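How Do Your Elbows Bend?
By Hadiza Ibrahim 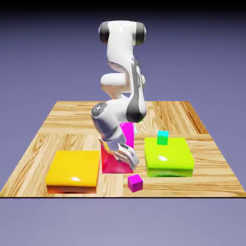

A joint is a place where two bones meet. Without joints you could not sit down, wave or hold a spoon. Different joints move in different ways. Your elbow works mostly like the hinge on a door, so it folds and straightens. The white arm in the picture has an elbow too, and it is bent. Your shoulder is a ball and socket. The round end of one bone fits into a shallow cup in another, and that lets you swing your arm in a circle.

The ends of the bones are covered with cartilage, a smooth and slippery material. Your ears have a bendy kind of cartilage - you can feel it if you fold one over.

Bones cannot move by themselves. Muscles pull them. When you bend your elbow, the muscle at the front of your upper arm gets shorter. When you straighten it, the muscle at the back does the pulling.

Words to know
Cartilage: smooth material that covers the ends of bones
Ligament: a strong band that holds bones together at a joint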